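The Short List

Kobina Gbeho moved into his apartment in Bakton with two suitcases and a box of kitchen things his aunt had packed for him. The box had a roasting pan in it, a fish kettle, six egg cups and a set of fondue forks. It had no sponge and nothing to drink out of. He spent the first evening drinking tap water out of an egg cup.

"I filled it nine or ten times," he says. "Then I went to bed."

Gbeho is a piano tuner and spends most of the day in other people's houses. He started paying attention to what people kept within reach in their kitchens and what they had put away on high shelves. The things within reach were cheap. The things on high shelves had been wedding presents.

The apartment is 358 square feet, with one counter and one drawer that opens all the way. Over his first year there he gave away almost everything in his aunt's box and bought a small number of things at a hardware store named Schumacher, two blocks down the hill. The store has been there longer than the bus stop outside it. It sells hinges, birdseed, light bulbs, cleaning supplies and one aisle of housewares, and the housewares aisle is the reason for this article.

Xiomara Zamora runs that aisle. She orders for it, prices it and restocks it before the doors open at seven. The store carries 3,573 separate items, and 797 of them are hers. When I asked which ones sell, she walked past the pans without slowing down and stopped at the sponges.

"People come in for one of these and leave with one of these," she said. "They don't browse. Pans they'll look at for half an hour and not buy."

Zamora has worked retail since high school and has firm opinions about cups. She thinks every household should own plastic ones whether or not there are children in it. They go in the bathroom, on the porch, next to the bed and in the bag when you go to the lake. They measure rice. They hold toothbrushes, loose screws and bacon grease once it has cooled. They also trap spiders, and for that job you want one you can see through a little, so you know where the spider is before you slide the card under.

She sells a line of cups from Plidside, and the color that goes first is yellow. Blue sits. She has tried putting the blue ones at eye level and the yellow ones by the floor, and people bend down.

Sponges are harder to talk about, but she managed it for most of an afternoon. Her customers fall into the ones who replace a sponge every week or so and the ones who replace it when a guest is coming. She doesn't argue with either group. What she does tell them is to keep a second sponge in a different color for the floor and the stovetop, and to wring both out and stand them on edge at night. A sponge lying flat in the sink stays wet underneath and starts to smell. If it smells after you've rinsed it, throw it out.

Gbeho uses green for dishes and whatever else is on sale for the rest. He cuts the old dish sponge in half before he moves it to floor duty, so that he can't mix them up when he is tired.

The third thing on both of their lists is a marker. It surprised me, and then I went home and looked in my own kitchen drawer, where there were three, all dried out. Zamora keeps hers in her apron and at home on top of the refrigerator. She writes the date on leftovers, on jars, on the flour when she opens it, and on the bottom of anything she lends to a neighbor. Masking tape is the better surface for this. Ink written straight on a plastic tub is hard to get off, and after four or five rounds you can't tell chicken stock from October's apple butter.

Storage matters with markers. Zamora lays hers on its side. Stored cap up, she says, the ink settles away from the tip and the first few words come out gray. Press the cap until it clicks. She buys red ones for herself because her husband takes the black ones.

There is a limit to how far you can take this. Gbeho tried for a few weeks to cook everything in one pot and gave up after a bad attempt at pancakes. He went back to Schumacher and bought a skillet, then a second towel, then a folding rack made by Flarkska that hangs over the sink and drips on the floor if you load the left side first. He likes the rack anyway. He has also taken back two of the egg cups, which he uses for salt.

His table does most of the work in the place. He eats on it, fixes piano hammers on it and folds laundry on it. He keeps a plain white cloth over it, which shows every spill, and he says that is why he wipes it. The cloth goes in with the towels on hot. He owns two, so one is always on the table while the other is on the line.

Zamora likes a white cloth for another reason. She lays one out when she is deciding what goes on the end display, sets down a few things at a time and moves them until she can see each one clearly. Anything that disappears against white gets moved back to the shelf. She did it for me at the end of the day with a handful of small stuff from the aisle, and it took her less than a minute to settle on what would stay.

The end display brings in more than its size would suggest. Last fall it moved 2,000 sponges, and she had to reorder twice. This year she has asked for a bigger one. The owner is thinking it over, and in the meantime she has put the overflow on the windowsill by the birdseed, where the yellow cups get the sun in the morning.
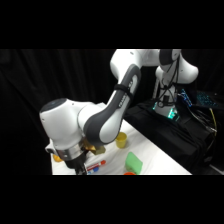
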